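Do people still work things out by hand? Mental arithmetic and calculator use among adults in Ovalbridge
Group report, Jinfeng Cai and Jinfeng Feng
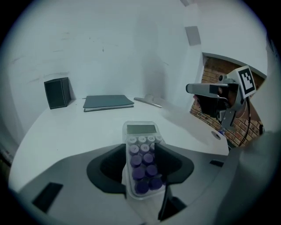

Our question was whether adults trust their own sums. Came out of a argument over splitting a bill - Feng did it in his head, Cai didn't believe him, and Feng was right. We gave out a paper survey in August, mostly outside the library and in the Dai cafe, and got 92 back. 52 of those people also agreed to do a short sums test. Plenty of them had not touched a proper calculator since school and only use a phone now, so one bit of the survey asked what the keys mean. Most were fine with C and CE, or at least knew that both clear something. GT was the one that got blank looks. It stands for grand total, and adds up the results you've got so far, handy in a shop or an office. We also asked if they preferred real keys to a screen. Older people did, mostly.

Method
Survey first, one side of A4. Then the test: ten sums, no time limit but we noted when they finished. Half the sums were plain (take 39 from 249, that sort of thing) and half were dressed up as shopping or wages. Pencil allowed. No phones. We didn't ask for names. Ages in bands, which we should of made narrower, because "30 to 60" is nearly everybody.

What we found
Plain sums went well. Taking away was slower than adding, as expected. Percentages were where it fell apart - 15% off a coat gave us all kinds of answers, including one that was more than the coat cost to start with. The shopping questions were done better than the same numbers with no story round them, and we didn't expect that. Cai thinks people check against what feels like a sensible price. Feng thinks the plain ones just look like school and people panic. Can't tell from our data.

People who said they were "bad at maths" weren't much worse than the rest. They were slower and crossed out more, and often crossed out the right answer. This was the most interesting thing we got and we wish we had asked more about it, eg. how they were taught and whether anybody at work checks their sums.

Problems
Friday afternoon was too busy, people rushed. Some did the test in pairs in the cafe and we only noticed later from matching wrong answers. Those sheets are left in, marked with a star in the appendix. Also the people who said yes to a sums test are probaby the ones who don't mind sums, so the results will look better than they should.

If we did it again
Narrower age bands. A quiet room. One group with a calculator and one without, same questions, to see whether the calculator group spot a silly answer when they've typed it in wrong. Feng has a draft of those questions already, Cai still has to type up the answer sheet.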